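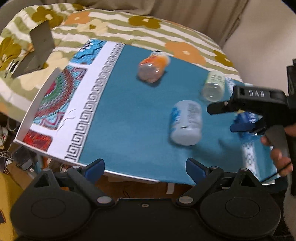
**Pre-event safety check: Rosenthal Boathouse and slipway**
21 October 2020
Checked by: Soledad Quintanilla
With: Desmond Pruitt (boats), Sumeya Tekleab (first aid)

Marks used: OK / FIX (before racing) / WATCH (can race, look again on the day)

## Slipway and pontoon

- [x] Slipway clear of weed: OK. Scrubbed on Monday, needs doing again the evening before.
- [x] Pontoon decking: FIX. Two boards lifting at the downstream end. Desmond has the screws. Cone left on it for now.
- [x] Mooring rings and chains: OK
- [x] Edge marking visible: WATCH. Yellow paint is thin by the steps.
- [x] Throw lines, one each end: OK. Upstream line repacked, it had been put away in a knot.
- [ ] Depth at pontoon: not measured, river too high. Take it at the September mark when the level drops.

## Boats and blades

We looked at 16 hulls, all the ones entered plus the spare double.

- [x] Bow balls: FIX on *Pletine*. Loose, comes off with a firm pull. Not to go out until it is glued and checked by a second person.
- [x] Heel restraints: FIX. 7 too long, mostly in the quads. Heels must not lift above the lowest fixed point of the shoe. Cord is in the blue drawer.
- [x] Hatch covers and buoyancy: OK. The stern hatch on *Ureria* is stiff but seals.
- [x] Riggers and gates: OK
- [x] Blades, collars and handles: WATCH. One sculling handle worn smooth, swap if there is time.

## Safety launch

- [x] Kill cord, plus spare: OK
- [x] Fuel: OK, tank full. Spare can locked in the outside store.
- [x] Paddle, anchor, bailer: FIX. No bailer.
- [x] Radio check to the finish hut: WATCH. Broke up past the bend. Tavion Okafor will try the other handset.
- [x] Lifejackets: OK apart from no. 2138, cylinder out of date. Taken off the rack and tagged.
- [x] Foil blankets: OK, 54 in the box.

## Course

- [x] Turning buoys: WATCH. Far buoy has drifted towards the reeds. Reset on the morning and sight it from the hut.
- [x] Overhanging branches: FIX. Willow on the left bank, just before the second marker. Coxes in the outside lane will not see it until late.
- [x] Circulation map on the board: OK, but it is last year's colours. Same route.

## First aid and access

- [x] Kit contents: FIX. Eye wash expired, low on large dressings. Sumeya is ordering.
- [x] Defibrillator: OK, green light showing.
- [x] Gate open for ambulance: OK. Trailers must not park across it. This happened twice last season.

## Comments

Cold water briefing to be given by Mairéad Nic Giolla before the first division, all crews and coxes. Crews who miss it do not boat.

Stop racing if the stream reaches the red band on the gauge. The decision is the safety adviser's alone.

Recheck all FIX items the evening before and initial them on this sheet.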